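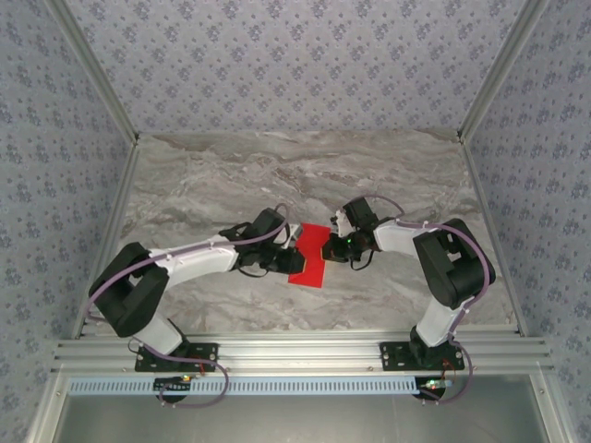

Friday, June. Second round of wash tests on the madder and cochineal samples for the Trisuvier order. Dyed swatches are going through the Gendia machine at 100 °F with the plain detergent, no softener. A flat red piece on a gray marble-patterned top is easy to judge for evenness from across the room, so I've been laying mine on gray as well. On the white bench every red looked darker than it was and I kept marking them too strong.

Batch 271 (cochineal on wool, alum mordant): bled a little into the white test strip on the first wash, clean on the second. Color moved slightly toward blue. Our tap water is hard and I think that accounts for it. Will repeat with distilled.

Batch 905 (madder on cotton, two dips): uneven along one fold. I let the pot get too hot in the last half hour and the brown came up. Keep it under 160 next time and stir more often. The part that took well is the best orange-red we have had on cotton.

Light test: the strips from Pedska have been in the south window since Monday, half covered with card. No change on the wool. Cotton has faded at the edge of the card, enough to see a line.

Mladenović yarn arrived, 200 g skeins, still greasy. Needs a proper scour before any mordant goes near it. Soaking two skeins overnight in the blue bucket. Please don't empty it.

To do:
Reorder alum, the jar is nearly done.
Relabel the rinse buckets.
Ask Trisuvier if they want the wool red before or after the second wash as the match.
Clean the big strainer. Madder root is stuck in the mesh again.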